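Hand-held grippers lose tracking when I reach toward the back of the desk
Posted in: Robots & Automation > Setup and Repair

gosselin_attic
Hi everyone, and thank you in advance for reading what I'm sure will be a long one. I look after a pair of hand-held grippers, the kind with a marker cube mounted at the base of each one, and a tracking camera that watches the cubes from a tall stand. I inherited the whole station in July from the fellow who built it, along with one page of handwritten notes, and I've been learning as I go.

Most of the time it behaves. If I work near the front of the desk, both grippers track beautifully. When I reach in toward the shelves, though, the right one starts to jump. The position skips sideways, comes back, then skips again, and now and then it drops out for a second or two. The left one hardly ever does it. I've swapped which hand holds which gripper and the trouble stays with the gripper, so I don't believe it's my arms.

What I've tried so far: new cable to the camera, a restart of everything (more than once, I'll admit), and running the calibration again with the board that came with the kit. The calibration gave me an error of 2 pixels, and the handwritten notes say it ought to be well under one. The markers look clean to me. I'd love to know where you would start, and whether I should be worried about that number.

Tõnu Šimkus
Welcome, and don't apologize for the length, it's a pleasure to get a post with some detail in it! I've kept a station like yours going at Jirnden for a good while now and I've made every mistake there is to make with it, so let me go through this in the order I'd do it myself.

Start with the cube, before you touch the camera again. You swapped hands and the fault followed the gripper, and that was a very good test. Hold the right gripper by its body and try, gently, to turn the cube with two fingers. It shouldn't move at all. Ours had worked loose by a hair, so little that I couldn't see it, and it gave exactly the skipping you describe. If yours turns, take out the screws, clean the old threadlocker off, put on one small drop of fresh, and tighten them a little at a time, going from one to the next and back again. Plastic threads strip easily – ask me how I know.

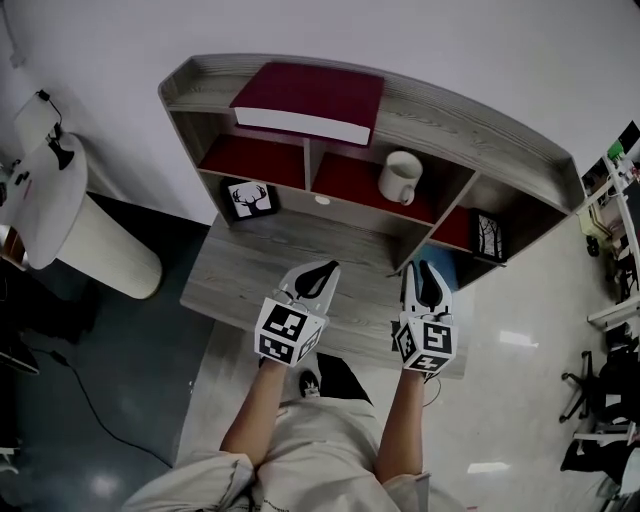

While you have it in your hand, run a fingernail along every edge of the printed faces. A corner that has lifted even slightly bends the pattern, and the software will then be very sure of a position that is quite wrong. Don't glue a lifted corner back down. Print a fresh face, on matte paper, and measure the black square with calipers when it comes off the printer. Mine kept coming out small until I found the "fit to page" box had been ticked the entire time. The size you type into the settings has to be the size you measured, and each cube should have its own entry. If somebody once reprinted only one of yours, that could be your whole problem.

Next, the light. Glossy markers under ceiling lights will wash out at certain angles, and reaching forward tilts the cube, so a face that reads fine at the front of the desk can turn into a white smear further back. Open the live view, hold the gripper where it misbehaves, and roll your wrist slowly. If a face goes pale just as the tracking jumps, you've found it. Shorten the exposure first and see if that settles things before you go moving lamps.

Then, and only then, calibrate again. Yes, 2 pixels is too much, and I wouldn't trust anything recorded with it. Lock the focus, tighten the clamp on the stand, and take up to 13 views of the board, with several tilted and a few out near the corners of the picture. People tend to hold the board flat in the middle every time (I certainly did) and the lens never gets measured where it bends the most. After that, leave the stand alone. Put tape on the floor around its foot so you'll know if it gets bumped.

Last thing, write it all down in the same place as those handwritten notes. Whoever has the station after you will bless you for it.

vonmont529
had same thing, was the usb hub. plug the camera straight into the computer

Esano_Pete
I agree with Tõnu on the cube, with one small addition. Check the jaws too. If one is dragging, you end up squeezing harder and twisting the gripper without noticing, and that turns the cube away from the camera. Wipe the slides with a dry cloth, no oil, and see whether both jaws close evenly. The hub is worth a look as well, it only takes a minute.

gosselin_attic
Oh, thank you all so much! The right cube does turn, only a tiny bit, but once I knew to feel for it I couldn't stop feeling it. I'm waiting on threadlocker now. I also measured the faces, and one of them on the right cube is smaller than the rest, so I'll be reprinting that this evening and then doing the calibration over with the tilted views. Camera was already plugged straight in, but I did check. I'll post the new number when I have it.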